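# Kitting task: how many demos before part pose stops hurting?

**ycuevas** -- 9:40

Setup for context. Two-arm cell, teleoperated, fixed overview camera plus one camera on each wrist. The task is kitting: take one motor, one round board, one harness and one cable from four yellow bins and lay them on the paper in the center tray. Policy is a plain imitation model with action chunks, trained on joint positions and images.

We have 700 demonstrations recorded over July. On boards it does well. On harnesses it closes on air, or it closes on a strand near the connector and drags half the bin with it. Cables are somewhere between.

My question is about collection, so please no architecture suggestions yet. The current protocol is:

- Operator resets the bins by hand between episodes.
- Pick order is fixed: motor, board, harness, cable.
- An episode ends when both arms are back at home pose.
- Failed grasps are kept if the operator recovers inside the same episode.

Bin positions have not changed at all across the set. Part poses change only as much as the person resetting them bothers to change them.

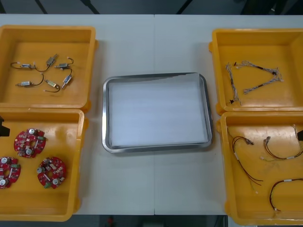

*Start state, overview camera. Motors upper left, boards lower left, harnesses upper right, cables lower right.*

The management plan says 3,000 episodes. Before I spend operator time on that I would like to know if the plan is wrong.

---

**dalteck_ops** -- 10:05

3,000 is fine. We ran a similar cell for connector kits and the curve on flexible parts kept climbing well past where the rigid parts had flattened. You are at less than a quarter of your plan and asking why the hardest class is weak. Keep going.

---

**stikura_m** -- 10:22

Disagree with the above. Volume at fixed bin positions will give you a policy that has memorized the bin positions. Your boards look good partly for that reason. A stiff disc with a hole in the middle forgives a lot of error in the approach.

Look at the harness bin in the start state you posted. One runs more or less straight down the left side, the other is opened into a wide V. Those are two different grasp problems. If your resets favor one of those shapes, the model will see the other one rarely and average the two approaches. Averaging gives you a gripper closing between strands.

Do you log the shape at reset?

---

**ycuevas** -- 10:31

No. We log operator, episode number, success flag and which arm made each pick. The shape would have to be labeled from the first image of each episode.

---

**stikura_m** -- 10:38

Then label it. Three classes is enough: straight, V, tangled. It takes an afternoon for 700 episodes and it will tell you more than the next few hundred recordings.

---

**rcuevas_lab** -- 11:15

Refugio here, I run the evening sessions on the same cell. Two things missing from the first post.

First, pick order. With the order fixed, the harness pick always happens with a motor and a board already on the paper. The policy has never seen a harness pick with an empty tray. I tried it by hand-starting the policy at that step and it went for the motor bin every time. So part of what we score as a grasp failure on harnesses may be the model being unsure which step it is on.

Second, the operators differ. I pinch the harness at the connector. Yatziri takes it midway along the braid and lifts. Both work under teleop. Mixed in one dataset, I am less sure.

---

**ycuevas** -- 11:24

The second point is fair. I take it at the braid because the connector twists in the fingers and then lands off the paper. I would argue that the connector grasp should be dropped from the protocol.

---

**rcuevas_lab** -- 11:29

And I would argue the opposite. The braid grasp drags the neighbor when they overlap. Count your own recoveries.

---

**urno** -- 12:02

You can both be right and the dataset is still bad. Choose one per shape and write it down. Something like: straight harness, grasp at the braid; V harness, grasp at a junction. The operator then has a rule that depends on something the camera can see. What hurts imitation is a choice that depends on who is in the chair.

Also, I would look at how the failed grasps are being kept. Recoveries are useful, but if you train on the whole episode you are also training on the miss. We cut the segment from the start of the bad approach to the moment the gripper reopens, and keep the rest. Watch the chunk boundaries when you do this -- a chunk that spans the cut will contain a jump.

---

**dalteck_ops** -- 12:20

Cutting segments is a lot of hand work to save a small share of frames. With enough data the misses wash out.

---

**urno** -- 12:26

They wash out if they are random. Misses on a V harness happen in the same place each time, so they add up instead.

---

**hamalainen_k** -- 13:47

Small comment on the Hämäläinen reset sheet, as I wrote it and people keep asking. It is a printed list of random bin poses and part poses, one row per episode. The operator reads the row and sets the bins to match. It is slow for the first hour and then costs very little. For this cell I would move the bins by a few centimeters and rotate them a little, and leave the tray for later. Do not vary everything in the same batch or you cannot tell which change helped.

One caution on the motors. The leads on yours curl in all directions, and I would expect the wrist camera to lose the lead once the fingers are close. Check that you are not getting good scores on motors that were lifted by the wire.

---

**ycuevas** -- 14:10

Checked the last batch for that. We do have motors lifted by the wire, and they were marked as success. The flag only asks if the part ended on the paper. I will add a grasp field.

---

**ycuevas** -- 16:35

Labeled a first block of 51 episodes by start shape. Straight was the clear majority for harnesses, and only 6 were tangled. The failures on the V shape are far out of proportion to how often it appears, so stikura_m's reading holds for this block.

Revised plan, comments welcome:

1. Finish labeling the existing set.
2. Pause at 700. Next batch is V and tangled starts only, random pick order, bins fixed.
3. Batch after that uses the reset sheet, bins moved.
4. One grasp rule per harness shape. Refugio and I will settle it on the cell.
5. Misses cut as urno describes, with chunks crossing a cut thrown out.

---

**dalteck_ops** -- 16:52

I would still record straight starts in batch two, maybe one in four. If you leave them out completely you will be back here asking why the easy ones regressed.

---

**ycuevas** -- 16:58

Agreed, one in four. Changing item 2.

---

**rcuevas_lab** -- 17:20

Random pick order needs a prompt for the operator or we will all drift back to motor first. I can put the order on the pedal screen before tonight's session. Item 4 is still open as far as I am concerned.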